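Teleop demos on a desk phone -- keep whole take or cut it up?
Posted in Vilteo Help > Recording demos

Iveta Pešek
Trying to teach a two arm setup a hotel room phone task by remote control. Lift handset, press one key, hang up. Got 180 takes so far and the trained policy is bad at the key part. It gets over the phone ok, then hovers, or pushes on the edge of the keypad and stays there. Handset part is so-so. Do I need more takes or am I recording them wrong? Same operator for all of it, fixed table, phone barely moves between takes. Need somthing to show by Wednesday.

Oltanmont_2
more data. we did 3,000 for a drawer. works fine now

Hauke Oltmanns
Wouldn't jump to more takes yet. Had the same hover thing with a light switch. Few things to check.

Operator pauses. If you stop above the keys to line up, the policy learns to stop there too. Go through your takes and trim any pause over 2 seconds, or redo them.

Move the phone. Turn it, slide it, 30 takes per spot. Fixed phone means it just memorizes a place on the table.

Look at the head view right when you press. On a small phone the gripper can hide half the keys, so you're steering blind and so is the policy. A wrist camera helps a lot there.

Ours from the Pronosdale room, same kind of job:

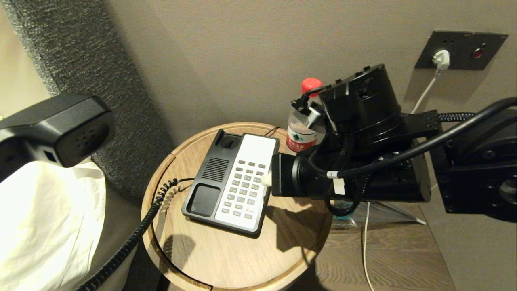
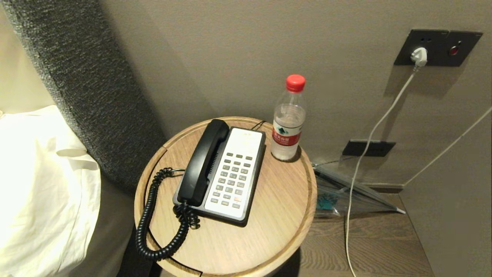
Also split the labels -- lift, press, hang up as separate segments. Keep the long takes, just mark where each part starts. And dont throw out the ones where you missed and fixed it. Those are the good ones imo, as long as the fix is quick.

For the cord, go slow on the lift and put the handset back the same way round every time. Will check back tonight if you post a clip.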